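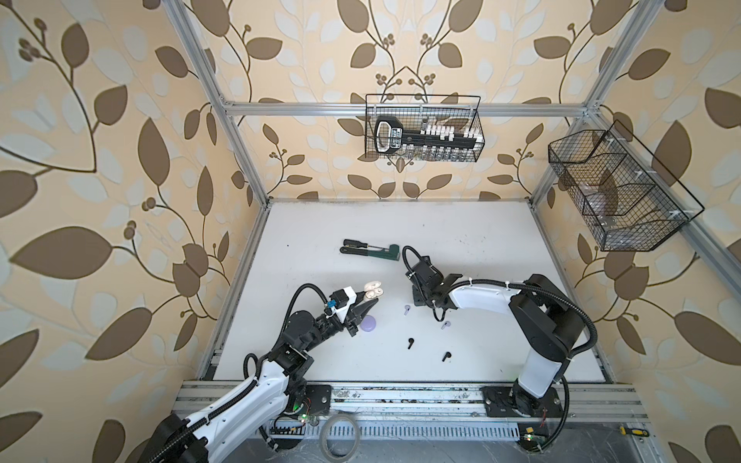 5.3 Failure Case: The Case That Would Not Stay Open

Of all the tasks in the Clakbridge set, sorting earbuds into their charging cases was the one we looked forward to most, and it ended up giving us more trouble than the rest of the set put together. We think the trouble is worth telling at some length, as readers who build similar two-arm cells may well run into it too. The task sounds friendly enough: one arm holds a case with the lid up, the other picks up the matching earbuds and sets them into their cavities, and then the lid is closed. The policy, which we call Mahuika, was trained on 1,000 demonstrations of this and closely related tasks, and in our early trials it did so well that we were perhaps a little too quick to move on.

When we came back for the full evaluation of 496 trials, a pattern showed up that we had missed. The holding arm would grip the case nicely and lift it, and then, while the other arm was on its way with an earbud, the grip would tighten by a very small amount. On a hard, flat-sided object this does no harm at all. On a rounded case it squeezes the shell below its widest point, and the case slowly rolls in the fingers until the cavities face away from the incoming earbud. The second arm, which plans from where the cavities were at the moment of the grasp, then carries on in good faith and presses the earbud against the outside of the shell. In the worst trials the fingers met, and the safety layer (Sovo, described in Section 3) had to stop both arms. 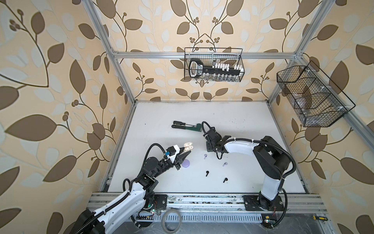

Figure 6. The two-arm cell during the earbud task, with the open white case held in the left gripper.

Our first suspect was the grip force controller, and we spent a good part of June on it before we were satisfied that it was only half of the story. The controller does drift, by up to 20 percent over a long hold, but the drift alone should have been caught by the wrist view, where a rolling case is easy enough for a person to notice. What we had not thought through was how little the policy looks at a case once it believes the grasp is finished. With an arrangement like the one in Figure 6, where a white case is held up while a round lavender one rests on the table close by and earbuds of two colors lie between the arms, most of the policy's attention goes to choosing the next earbud. The held case is treated as settled business, and the slow roll goes by unseen.

We made two changes. The grip set point is now frozen once the lid is up, and Asura, our small pose checker, looks at the held case again just before each insertion and asks for a fresh grasp if the cavities have turned too far. We then ran 20 more trials by hand, with a person at the stop button throughout. The fingers did not meet in any of them. The rolling itself has become rarer, though we still see it with the roundest cases, and for those we would suggest softer finger pads, which we have not yet had the chance to test.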